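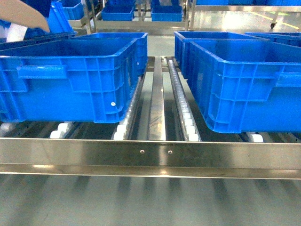 My duo messaged before I had even logged on: drop the sniper on defense, take the rifle, and stop peeking mid with 30 seconds left. I said I'd try it for one night.

Three ranked games, two on Tremine and one on Zumia. I lost the first 13-7, mostly my fault. I kept swinging wide out of habit and died first in half the rounds. Second game went better. I held the close angle with the rifle, played for the trade, and finished with 135 damage per round, my best this month.

Zumia was the long one, overtime and all. I ran out of money twice and had to force with a pistol - won one of those, lost the other.

Mouse sensitivity is back down to 40. It was at 56 since January and my flicks kept going past the target. Tracking feels slower but I miss less.

Plan for tomorrow: warm up on bots before queueing, learn two smokes for Tremine B, no sniper until I'm out of this rank. Bed now, it's past 1 a.m.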